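FOR IMMEDIATE RELEASE

Gornetti Opens Hand Demonstration Program at Stindside

Household tasks recorded with hand-held grippers will be used to train the company's next control model

STINDSIDE, July — Gornetti said today that it has started a hand demonstration program at its Stindside office. People carry out short tabletop tasks with a pair of hand-held grippers, and the recordings are used as training examples for a learning system that will later run on robot arms.

The program opened with 21 tasks. Most of them involve moving, turning or setting down everyday items such as boxes and trays. Each task is repeated by different people, who are asked to work at their own pace and to start from a different layout every time.

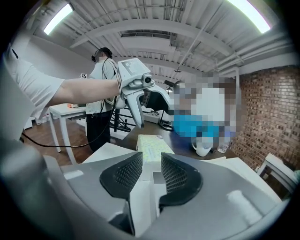 Hand-held grippers in use at Stindside. Marker patterns are printed on the top of the device.

Gornetti has 54 demonstrators signed up for the first round. A session lasts 55 minutes, with a break at the halfway point. New demonstrators practice on two simple tasks before any of their work is kept.

The company chose hand-held devices over remote control of a full arm mainly for speed. A person holding the gripper feels the contact with the item directly and needs little instruction. The trade-off is that a hand can reach places and angles that an arm cannot, so every recording is checked against the limits of the target arm before it goes into the training set. Those that fail the check are stored separately.

Failed attempts are kept as well, with a label, if the demonstrator recovers and finishes the task. Gornetti expects these to be useful when the model has to correct a bad grasp. 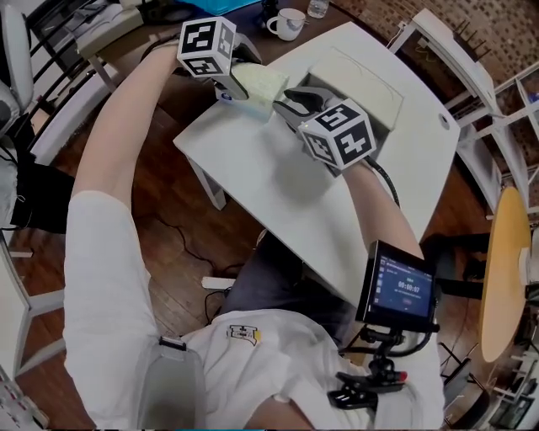 Bakov, which will test the trained model on its own arms, said it cares less about the size of the set than about how much the examples differ from one another. It added that it would like to see more two-handed work in the second round — holding an item steady with one gripper while the other does something to it — as this is where its current system is weakest.

Gornetti said the request is under review. As of this release the program has 488 accepted recordings. Ghasemi is handling the labeling and will return the first labeled batch before the second round begins.

The second round will add tasks with soft items and with containers that have lids. Demonstrators from the first round may sign up again.

About Gornetti
Gornetti develops control software for robot arms used in light handling work. Its office and recording space are in Stindside.

Press inquiries: Gornetti press desk, Stindside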